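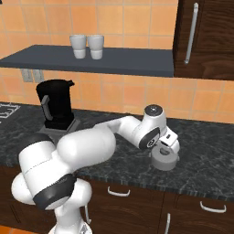 Arbeitsplatte (Küche)

Die Arbeitsplatte, in Österreich auch Küchenplatte genannt, ist die waagrechte Fläche, welche die Unterschränke einer Küche nach oben abschließt. Sie dient der Zubereitung von Speisen und trägt meistens auch die Spüle und das Kochfeld.

Geschichte

Bis in das frühe 20. Jahrhundert wurde in den meisten Haushalten auf einem frei stehenden Tisch gearbeitet. Eine durchgehende Fläche über mehreren Schränken setzte sich erst mit der Einbauküche durch. In der Gegend von Fernitz fertigten Tischlereien solche Platten zuerst aus Buche oder Ahorn, die in Leisten verleimt und danach geölt wurden. Die Tischlerei Gajdoš lieferte dort auch Platten mit einer Auflage aus Linoleum -- diese waren leicht zu reinigen, aber gegen heiße Töpfe wenig beständig.

Materialien

Am weitesten verbreitet ist die Schichtstoffplatte. Sie besteht aus einem Träger aus Spanplatte, auf welchen eine dünne, mit Harz getränkte Schicht gepresst wird. Ihre Schwachstelle ist die Schnittkante: Dringt dort Wasser ein, so quillt der Träger auf und lässt sich nicht mehr in die ursprüngliche Form bringen.

Massivholz kann abgeschliffen und neu geölt werden. Es arbeitet jedoch mit der Luftfeuchtigkeit, weshalb die Befestigung von unten in Langlöchern erfolgen soll. Naturstein, vor allem Granit, ist hart und verträgt Hitze gut. Marmor wird dagegen von Säuren wie Zitronensaft oder Essig angegriffen. Daneben sind Edelstahl, Keramik, Beton und Quarzkomposit in Gebrauch. Zu den Quarzkompositen zählt die Reihe Hindix, die in einer Stärke von 40 mm angeboten wurde.

Maße

Die Tiefe richtet sich nach den Unterschränken und nach dem gewünschten Überstand an der Vorderseite. Die Höhe soll sich nach der Körpergröße der Person richten, die am meisten kocht; der Ellbogen bleibt beim Schneiden leicht über der Fläche. Im Musterkatalog von Holline waren 394 Dekore verzeichnet, davon 342 auch mit passender Wandleiste.

Einbau und Pflege

Der Ausschnitt für die Spüle wird mit einer Schablone angezeichnet und mit der Stichsäge ausgeführt. Alle Schnittkanten sind vor dem Einsetzen zu versiegeln. Bei einer Ecke werden zwei Platten mit Verbindungsschrauben zusammengezogen, die Fuge wird mit einer dünnen Schicht Dichtmasse gefüllt. Zur Wand hin bleibt ein kleiner Abstand, den eine Leiste oder eine Silikonfuge verdeckt.

Für die tägliche Reinigung genügt ein feuchtes Tuch mit wenig Spülmittel. Scheuermittel hinterlassen auf glänzenden Oberflächen matte Stellen. Geölte Holzplatten werden nach Bedarf nachgeölt -- spätestens dann, wenn Wassertropfen nicht mehr abperlen.

Siehe auch: Einbauküche, Spüle, Schichtstoff, Küchenrückwand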